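Vitavville library will lend games and puzzles from July

March 17, 2021

The public library of Vitavville will start to lend board games and puzzles this summer. Until now, visitors could borrow only books, films and music. The town council approved the plan at its last meeting and gave 4,000 dollars for the first collection.

Every person with a library card can take home 2 games at the same time and keep them for six weeks. The card stays free for residents of Vitavville and Grullitside. The library has 3,283 active card holders, and many of them asked for games in the winter survey. 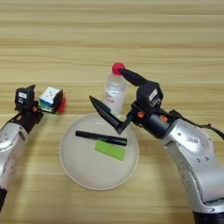
A Rubik's cube, one of the best-known puzzles.

The games will be placed on the ground floor, next to the children's books. There will be titles for small children, for families and for adults who like longer games — also several that can be played alone. If a piece is lost, the borrower should tell the desk when returning the box. There is no fine for a first lost piece.

Residents who have games in good condition can donate them at the Prisau Street entrance during opening hours. The boxes must be complete and the rules must be inside. The branch in Grullitside does not accept donations for the moment.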